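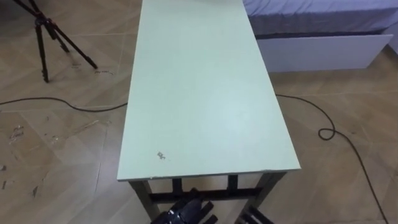 Careers > Open positions > Regulatory and Compliance > Fee Disclosure Analyst

Fee Disclosure Analyst, Retail Deposits

Mundinel Credit Union seeks a Fee Disclosure Analyst for its Regulatory Reporting unit. The position is full-time and permanent, based at the Nisia office, with up to 3 days a week worked from home after probation. It reports to Kolbrún Ladefoged, Manager, Regulatory Reporting.

Background

Mundinel maintains 2,086 fee and rate entries across its chequing, savings and term deposit products. Each entry must match in the core banking system, the printed schedule of charges and the member website. The unit is moving these records from spreadsheets to Sutanto, our product register. To date 1,313 entries have been moved and signed off. The analyst will complete the remainder and then take over routine upkeep of the register.

Duties

- Reconcile fee entries in Sutanto against the core banking system and record every variance.
- Draft notices to members ahead of changes to account charges, in plain language and within the required notice period.
- Review overdraft, dormant account and wire transfer charges as posted, and refer errors for refund.
- Prepare the quarterly fee return and the supporting working papers.
- Answer written queries from branches on the interpretation of the schedule of charges.
- Keep the disclosure calendar current and circulate it to product owners each month.

The analyst does not set fees and does not handle member complaints, except to supply account-level calculations when asked.
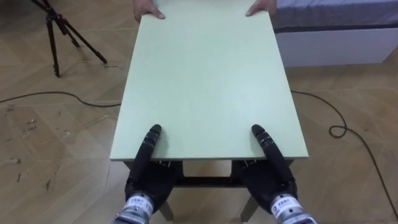
Requirements

- A diploma or degree in accounting, finance, law or a related field, or equivalent work experience.
- Two years in banking operations, audit or compliance.
- Working knowledge of SQL and spreadsheet lookups. A short practical test forms part of the interview.
- Accurate written English. French is an asset.
- Eligibility to work in Canada without sponsorship.

Hours and pay

The standard week is 34 hours, Monday to Friday. The core system is updated overnight on Sunday, and the analyst is on call for that update once per quarter, with time off in lieu. The position is graded Analyst II. The salary range for the grade is sent to all applicants on request. Benefits include extended health and dental coverage, a matched pension plan and a staff rate on mortgages.

How to apply

Send a résumé and a cover letter of no more than one page to Leif Vigfúsdóttir, Human Resources, through the Drirnen applicant portal. Quote the position title in the subject line. Applications close at 4 p.m. on the last business day of February. Interviews will be held in Nisia or by video. References are contacted only after a conditional offer, which is also subject to a criminal record check and a credit check. Applicants who need an accommodation at any stage should note this in the cover letter.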